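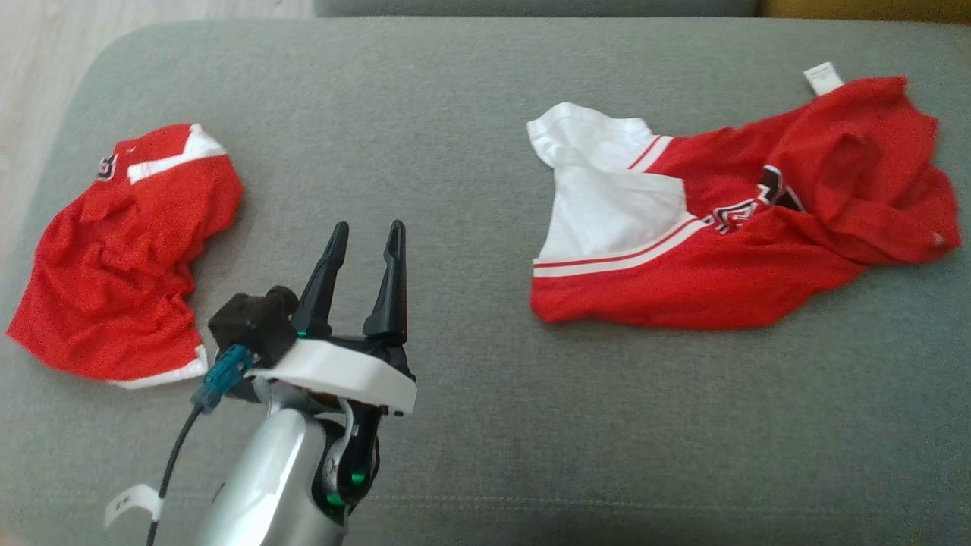 What's the smallest order you'll take for printed drink bottles?
Our minimum is 38 bottles per design for one-colour printing, and 242 for full-colour wraps. You can mix lid colours within an order at no extra charge, so go wild! If you want two different logos, each one counts as its own design.

Which bottles can I choose from?
We stock two ranges. The Plonis is our single-wall bottle, light and easy to squeeze, and it has a big flat print area that logos love. The Bassi is double-walled stainless steel with a powder-coated finish, and we engrave it instead of printing it (the engraving looks fantastic on the darker colours). Both are kept at our Naltby warehouse, and you're welcome to ask for a plain sample of either before you commit.

What kind of artwork do you need?
A vector file is best – AI, EPS or PDF with the fonts outlined. If all you have is a JPEG from your website, send it anyway. Markos Moschos in our art room redraws simple logos for free, and he'll tell you straight away if yours is going to need more work than that.

Can you match our exact brand colour?
On the Plonis, yes, we match to a Pantone reference. Put the code in your order notes. Colours do shift a little when they're printed on a tinted bottle, so for anything fussy we suggest white or clear. The Bassi is engraved, so what shows through is the steel underneath.

Will I see a proof?
Always! You'll get a digital proof by email, and nothing goes to print until you've approved it. Please check the spelling, the phone number and the web address, as we print exactly what's on the proof.
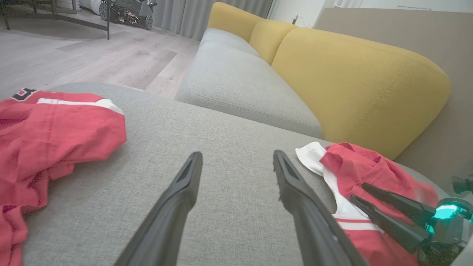 Angelica Cabanatuan wrote to us after her conference order to ask if we could put a different name on every bottle, and whether that would blow out the turnaround. She had 231 delegates and wanted each of them to be able to find their own bottle at the end of the day.

We can, and we love doing these. Individual names are available on the Bassi only. Send us a spreadsheet with one name per row, spelled the way you want it to appear, and allow two extra working days. Names can run to 13 characters, including spaces. Longer ones still fit if you're happy with a smaller font.

How long does an order take?
Printed bottles leave us seven working days after you approve the proof, and engraved ones take nine. Delivery is on top of that. January is our busiest month by a long way, with everyone getting ready for the new year's events, so get in early if you can.

Do you have a rush service?
We do, for one-colour Plonis orders. Ring us before you order and we'll check what's on the machines that week.

Are the bottles dishwasher safe?
The Plonis can go on the top rack. Please hand wash the Bassi to keep the powder coat looking its best – warm soapy water and a bottle brush will do the job.

Can I reorder the same design later?
Of course. We keep your artwork on file for two years and there's no second set-up fee if nothing has changed. Quote your old order number and we'll take it from there.

Where does the Dirkerham name come from?
It's the street our first print shop was on! We outgrew the building but kept the sign.

Page last updated 11/20/25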